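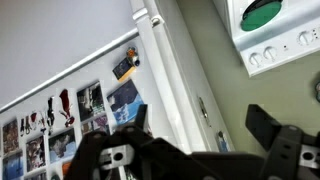 Refrigerator door with photographs and magnets, kitchen corner.

Opinion | Home Theater & Audio

Search this site Enter keywords Go

Support Periods Belong on the Box

A shopper comparing two audio/video receivers can learn the power output per channel, the number of HDMI inputs, the weight of the chassis and the length of the parts warranty. The same shopper cannot learn how long the manufacturer intends to maintain the software that operates most of those features. The Carnlow Listening Society holds that this date should be printed on the carton, in the same type as the rest of the specifications.

The Society has 2,264 members, most of whom own a receiver or a networked soundbar. In December we asked them whether any such product in their homes had lost a function it had on the day of purchase. Members reported 201 cases. The most frequent complaint concerned built-in streaming services that stopped signing in. Next came control apps that were withdrawn from the phone stores or no longer opened after a phone was replaced. The amplifiers themselves, in nearly every case, continued to work.

An amplifier section built with reasonable care can serve a household for decades. The network board attached to it may be out of date in a fraction of that time, and the owner has no means of replacing it. When the Mokau 12 receiver was dropped from its maker's update list, owners were advised that the unit remained "fully functional as an amplifier." We do not dispute the statement. It does not describe the product those owners paid for, which was advertised chiefly on its multiroom features.

Manufacturers make a fair point in reply. Streaming services change their technical requirements on their own schedule, and no hardware company can promise that a third party will still be in business, or will still wish to be carried, years from now. Our proposal does not ask for that promise. It asks for a narrower commitment: that security corrections and the maker's own control app will be maintained until a stated month and year. Everything in that sentence is within the maker's power.

Some firms have moved in this direction. Ogundipe now lists a support date for each current soundbar on its website, although the page is difficult to find and does not cover models already discontinued. Witudley gives a minimum period of five years from the last date of manufacture, a date the buyer has no way of knowing. A period that begins on the date of sale would be easier to understand and easier to enforce.

Retailers also have a part in this. Receivers are often discounted heavily near the end of their production life, and a low price may be entirely reasonable for a product with 2 years of support remaining. The buyer should be told so at the shelf, before the money changes hands.

The Society further asks that any receiver reaching the end of its support retain full operation from its front panel and remote control, with no account required. Speaker setup, input assignment and bass management should never depend on an app that may be withdrawn. Several current models do not meet this standard, and we will note the omission in our equipment listings from now on.

Members who wish to add to the survey may still do so through the Society's office.

Contact Us | Copyright Carnlow Listening Society. All rights reserved. | Back to top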